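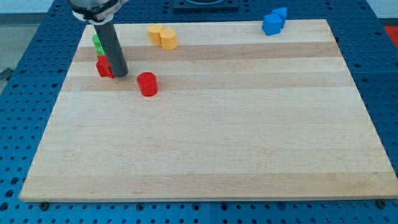 Skestholm Tabletop Blocks

Data card and usage notes

Summary

Skestholm Tabletop Blocks is a collection of short recordings in which small plastic blocks are placed, moved and regrouped on a wooden cutting board. It was prepared at the Skestholm laboratory for work on object arrangement, color grouping and the wording of simple spatial instructions. The release contains 792 recordings, divided into 2 parts: Sorting and Free Arrangement. Each recording is accompanied by a written instruction and a short text stating the layout at the end.

Materials

The blocks are plain colored plastic in red, green, blue and yellow-orange. Shapes include cubes and cylinders. Users should note that the yellow-orange pieces are labeled "yellow" throughout the annotations, including in recordings where the lighting brings them closer to orange. An earlier draft used both words, and the two were merged before release.

The board is rectangular and made of edge-glued maple strips. Several of the strips are darker than the rest and run across the board as bands. Annotators were permitted to refer to them ("the red cylinder on the darker strip") but were asked to use another block as the reference point where one was available. The board rests on a blue perforated work surface. The holes in that surface are not used as coordinates anywhere in the annotations.

Arrangements

Starting layouts were drawn from 36 written layout sheets. A sheet gives the color and shape of each block and its approximate place on the board, described as near, middle or far and as left, center or right. The sheets do not give distances, and two recordings made from the same sheet will differ in detail.

In Sorting, the instruction names a color or a shape and asks for the matching blocks to be brought together. Blocks of one color may already be touching at the start. Such layouts were retained, and the final layout text records whether the group was left intact.

In Free Arrangement, the instruction describes a finished layout, such as a row, a pair with a gap between, or one block behind another. Stacking is permitted only where the instruction asks for it.

Annotation

Instructions were written by the recording staff. Final layout texts were written separately by 2 annotators under the supervision of Silvan Schwaiger. Where the annotators disagreed, the more general wording was kept. "Beside" therefore appears more often than "touching," and "group" more often than "stack."

All directions are given from the front edge of the board. "Behind" means farther from that edge. "Left" and "right" are the viewer's left and right.

Blocks that are partly hidden from view are named if their color can be determined. If the shape cannot be determined, the annotation reads "block" with no further term. Users who filter on shape names will lose these entries and should search for the general word as well.

Known limitations

The set uses one board and one type of work surface. It is unlikely to support conclusions about cluttered tables or patterned surfaces.

Glossy blocks show highlights on their upper faces under some lighting. No correction has been applied.

Recordings made in October carry instructions in a longer style than the others, following a change in the writing guide. The guide was later reversed, but the October texts were left as written.

File layout

recordings/sorting
recordings/free_arrangement
text/instructions
text/final_layouts
sheets/

A recording and its texts share the same base name. Layout sheets are numbered separately, and the sheet number appears on the first line of each instruction file.

Access and use

The collection is available for research and teaching. Redistribution of the complete set requires written permission from the Skestholm laboratory. Excerpts may be reproduced in papers and course materials with acknowledgment. A copy is held at the Birkinport reading room for visitors who cannot download the full archive.

Maintenance

The collection is maintained by Helge Vik. Corrections to the annotations should be submitted with the base name of the recording and the proposed wording. Corrections received by Tue 20 December will be included in the next revision. File names will remain unchanged.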